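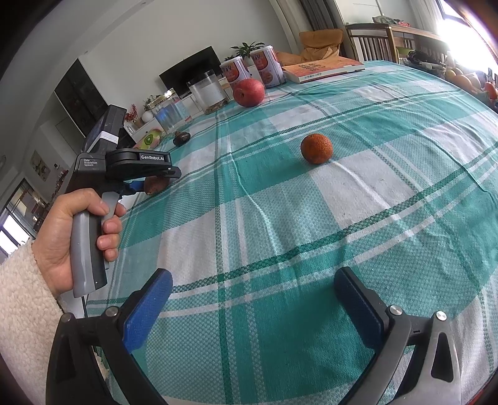 How to Sort a Lifetime of Family Photos Without Losing Your Dining Table for a Year

By the Driretti Home blog
May 1, 2022
6 min read

When my parents sold the house in Reddy, I came home with nine shoeboxes, two suitcases and a trash bag (yes, a trash bag) full of loose photographs. I put them in the hall closet and felt bad about them every time I got my coat out. In January I finally started, and by the time I'd finished I had 3,526 prints sorted, labeled and put away in boxes I can lift by myself.

I made a mess of it at first, so these are the steps in the order I'd do them now.

Step 1: Pick your table and cover it

You want the biggest flat surface you've got, and you want a cloth on it. I tried the bare tabletop first and the prints slid all over the place, plus the glossy ones are a real pain to pick up off something hard and smooth. You end up scratching at the edges with a fingernail. A cloth has a little give, so you can press one side down and the other side pops up. Any old tablecloth will do, and an old sheet is fine too. Keep drinks on a different piece of furniture. I have a little stool for my coffee and it stays on the stool.

Wash your hands, dry them well, and skip the hand cream until you're done for the day.

Step 2: Don't look at the photos

I know! But the first pass is only for getting everything into stacks by size and shape. Small squares with white borders go in one stack, the standard drugstore prints in another, big portraits in another, and anything weird (Polaroids, photo booth strips, school pictures still in the cardboard) gets its own spot. If you stop to look at your aunt's haircut you'll be there until midnight and you'll have sorted one envelope.

Size turns out to be a pretty good stand-in for age, too. In our family all the little square ones are from before I was born, and the ones with rounded corners are from one stretch when my brother was in grade school. Yours will have their own pattern.

I work in batches of 200. That's a decent evening for me with the radio on, and it fits in one shoebox lid when I have to clear the table for dinner.

Step 3: Deal with the stuck ones

There will be stuck ones. If two prints are only lightly stuck, bend the pair very gently back and forth and they may come apart. If they don't, slide a length of plain dental floss between them and work it slowly from one corner. Plain, please. The minty waxed kind leaves a smear, and I have a picture of my grandfather's boat to prove it.

If they're really fused, put them in an envelope, write STUCK on it, and move on. People soak them in water, and I've read that it works on a lot of prints, but I wouldn't try it on anything I couldn't stand to lose. The same goes for those awful magnetic albums with the sticky pages. Scan or photograph the whole page first, before you start peeling.

Step 4: Throw some out

This was the hard part for me. I had it in my head that a photograph was sort of holy and you couldn't put one in the garbage. Then I found eleven nearly identical shots of the same parade float, taken from behind somebody's hat.

What I toss without thinking too hard:

- blurry ones, unless it's the only picture of that person
- duplicates past two (one for me, one to give away)
- scenery nobody in the family can identify
- zoo animals, sunsets, fireworks

Fireworks especially. I don't know what we were all thinking with the fireworks.

If you can't decide, make a maybe box and come back to it at the end. I went through mine in one sitting and it was so much easier after I'd seen everything else.

Step 5: Rough sort by time

Now you get to look! Tear some index cards in half and write a decade on each one, or if you don't know the decade, write something like "before the move" or "when we had the brown dog." I used houses. Everybody in my family can tell you which kitchen that is even if they couldn't tell you the year for a hundred dollars.

Flip the prints over as you go. A lot of them have a date stamp or a note on the back, and some labs printed the month along the border. Be a bit careful with the border dates, though, as they're for when the film was developed. We had Christmas pictures dated the next summer because that's how long the roll sat in the camera.

Step 6: Write on the backs (with the right pencil)

Use a soft pencil on the older paper prints. On the slick plastic-backed ones a pencil won't take, so get a photo-safe pen, the kind sold for scrapbooks, and let each one dry before you stack it. Never a ballpoint. It presses through and you'll see the dent from the front.

I put first and last names, the place, and the year with a question mark if I'm guessing. Don't write "Grandma." Whose grandma? My mother's albums are full of Grandmas and they are 4 different women.

Step 7: Box them

I bought two Grestetti photo boxes, the gray ones with the metal corners, and they hold 4,000 standard prints between them according to the label. Mine all fit with some room left, but I'd cut down the scenery quite a lot by then. You don't need that brand. You want something acid-free with a lid that fits, and you want to fill it snugly enough that the prints stand up straight and don't curl over. If there's a gap at the end, ball up some acid-free tissue and stuff it in.

Keep the boxes in a closet on an inside wall. The attic gets too hot and the basement is damp, at least where I live.

Step 8: Scan the good ones

I didn't scan everything and I'm not sorry. I pulled the ones I'd want to grab in a fire and ran those through the Durnus scanner at our library, which you can book for two hours at a time. Bring a soft brush and a lint-free cloth for the glass. Wipe it more often than you think you need to, because a single speck turns into a white dot on every face in the batch.

Name the files as you go, year first, so they line up in order in the folder: 1974 lake house, 1974 wedding, and so on. Then copy the whole folder to a second drive and give that to somebody who lives in another house. Mine's with my brother, who has promised not to keep it in his garage.

Next up for me is the slides. There are five carousels of them and the projector bulb is shot, so if you've done slides at home and have a light box you like, leave me a note.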